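Search this site Enter keywords Go

Stable Days: Would People Pay to Watch Horses Have Breakfast?
Student project report, 17/05/2021

So my project was meant to be about betting, and then I spent one cold February morning at the Leveck training yard and changed the whole thing. I got there before sunup, stood by the rail with my hands in my sleeves, and watched the first string go out (the noise of them going past you is something else!). On the drive home I kept thinking that plenty of people who never go near a racetrack would love that. My question became: what would make a person who doesn't follow racing book a morning at a working yard?

I wrote a short survey and handed it out at two places, the farmers market in Burico and the parking lot at the Nandetti track on a race day. I got 294 forms back. I threw out four that were blank on the second page, so everything below is from the other 290.

The first thing I asked was whether they had ever been inside a racing stable. Only 101 said yes, and most of those were from the Nandetti pile, no surprise there. Then I asked what they'd most want to see. I had bet my roommate it would be the gallops. Wrong! Feeding time won, and meeting a retired horse came second. The gallops were third, and I think the 6 a.m. start I printed next to that choice scared people off. That was a dumb way to lay out the question and I'd fix it if I ran it again. 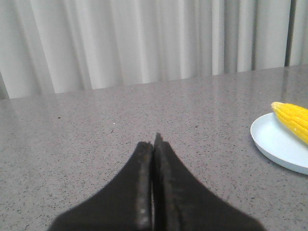
The yard's point, when I took these results back to Leveck, was that feeding time is the one hour when they don't want strangers in the barn, as the horses get worked up and a kicked door can mean a lame horse for a week. I hadn't thought of that at all. We talked it over and landed on letting visitors watch the feed being mixed, then keeping them out of the barn until the horses had finished eating.

Price was messier. I gave people a blank line instead of boxes to check, and the answers went from nothing up to $100. The market crowd wrote lower numbers but more of them wanted to bring kids. The track crowd would pay more, but they wanted a trainer to talk to them and maybe a tip for the afternoon.

I also looked at Ha, a smaller yard on the other side of the county that already does open mornings. They take one group at a time and finish with coffee in the tack room. I went along on one and the coffee part ran longer than the tour. People had so many questions about the farrier!

If I had another semester I'd run a real trial morning at Leveck with a small group and survey them on the way out. Asking people in a parking lot what they might do someday only gets you so far, and my market sample was mostly whoever was waiting in line for eggs.

Related projects
Who Reads the Race Card?
Second Careers for Racehorses
Getting to Nandetti Without a Car

Contact us | Copyright 2021 | Back to top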